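Thursday, late

Feet up on the radiator, which is off. I told myself in June I would write this down at least once a week and I have managed it twice, so tonight gets a long one.

We had the staff meeting at four. Armelle Collet came over from the Mitsotakis-Vlachou side with her slides and her good shoes. The word of the day was "release." The robots will release us from the repetitive part of the job. Release us to do what, Wen-hsiung asked, and she said higher value work, and he asked her to name one piece of it. She said that would be worked out team by team. He wrote that down in capital letters and turned his notebook around so I could read it.

I should be fair. Before Dravville took over the hall I did linen and room turnover for 11 years, and my shoulders know every one of them. If a machine wants the fitted sheets it can have them. I have never met a person who loved a fitted sheet. But I notice the machine does not have them yet. What has happened so far is that I make a bed, then I mess it up, then I make it again with a gripper in my hand so the robot can learn from how I did it, and then somebody tells me I went too fast. I am doing more sheets now than I did when sheets were my job.

And slower. You cannot pinch a corner with two fingers the way you do with five. You learn to come at the cloth low and sort of scoop it. Yee-man has gotten very good at this, better than me, and she is proud of it, and I said to her at lunch, you know what this is a skill in? It's a skill in having fewer fingers. She laughed but she didn't like it. I should have kept my mouth shut. She is 24 hours a week here and wants full time, and being good at this is her way to get it.

The number on the slide was 74. That is the percent of household tasks they say the system will be able to handle, at a level they call acceptable. I asked who does the accepting. I-hsuan Ko, who is on the software side and usually gives you a straight answer, said it means a person looks at the result and marks yes or no. Which person? One of us, mostly. So there is a piece of work in there already that wasn't there before, looking at towels and saying yes or no to them, and I don't see it on any job description. I'd like it on one, with a pay line next to it.

I asked her about the other 26 too. She said those are the awkward ones, soft things inside other soft things, small things that roll, anything where you have to decide if it's trash. I said so the easy part goes to the robot and the awkward part stays with us, all day, with no easy part in between to rest on. She was quiet for a bit and then said that was a reasonable way to look at it. I like I-hsuan. She could have given me the slide again.

That's what bothers me the most, I think, more than losing the job, which I don't expect to happen soon. When I did turnover, folding was where I had my thoughts. You strip the room, you scrub, you lift, and then there is a stack of towels and twenty minutes where your hands know what to do. I planned my sister's whole wedding over towels. On the slide that's "low value time." It was the best part of the day and it's the first part they want.

Yuk-lan doesn't agree with me and she has a right to be heard even in my own diary. She says I'm sentimental. She says her mother folded for a hotel until her hands wouldn't close and there was nothing in it to miss. She says if the Jodau people had brought in one lifting machine 10 years earlier her mother would still be opening her own jars. I had no answer to that on the bus and I don't have one now. I only say that nobody showed her mother a slide about it either. They just never bought the machine.

What I did get out of the meeting, for the record, in case I need to quote it back:

No change to hours before the end of the season. Armelle said this out loud. It was not on a slide.
Up to 75 minutes at a stretch with the gripper, then a break that counts as paid. We had been told different things by different people.
Anyone who wants to learn the checking side can put their name in with I-hsuan. I put mine in. Wen-hsiung called me a traitor and then asked me for the pen.

After the meeting I went back and did one more run at the beds. It was tidying, which is worse than sheets because there's no right way to do it. Three little batteries on the bed, a green bottle on its side, a phone, a controller on a piece of paper. At home I'd sweep the lot into my apron in one go. With the gripper it's one thing at a time, and you have to decide the order, and whatever order I pick is going to be the order. I think about that more than I should. Somewhere down the line some stranger's batteries will get picked up first because I was in a mood on a Thursday. 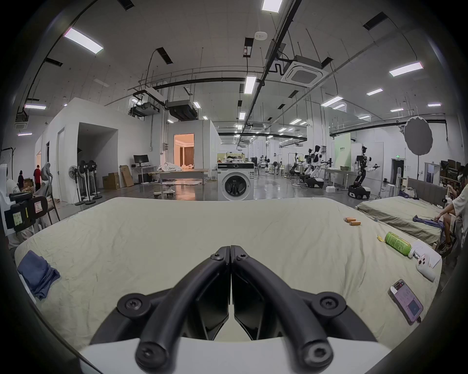
Kept by Odile
Room and linen team, Dravville hall

I stood there longer than I needed to. Three of the robots were out in the middle of the floor, arms out toward the tables, and I tried to look at them the way Armelle does and see an hour saved. I saw something I'd be asked to clean behind. Maybe that's my own limits. I did the same with the washing machine, and I have nothing against a washing machine, I'd fight anybody who tried to take mine. Somebody's grandmother must have grumbled about the first one. But the washing machine never needed me to stand next to it and be it for a year first.

Flalby wants the diary pages back, by the way, the official ones, the "worker experience log." It has boxes. How did you feel about the task today, one to five. I put three. I always put three. This is where the rest of it goes.

Tomorrow I start at seven and it's pillowcases. Must remember the hand cream, the good tube, and ask Yee-man if she's all right with me.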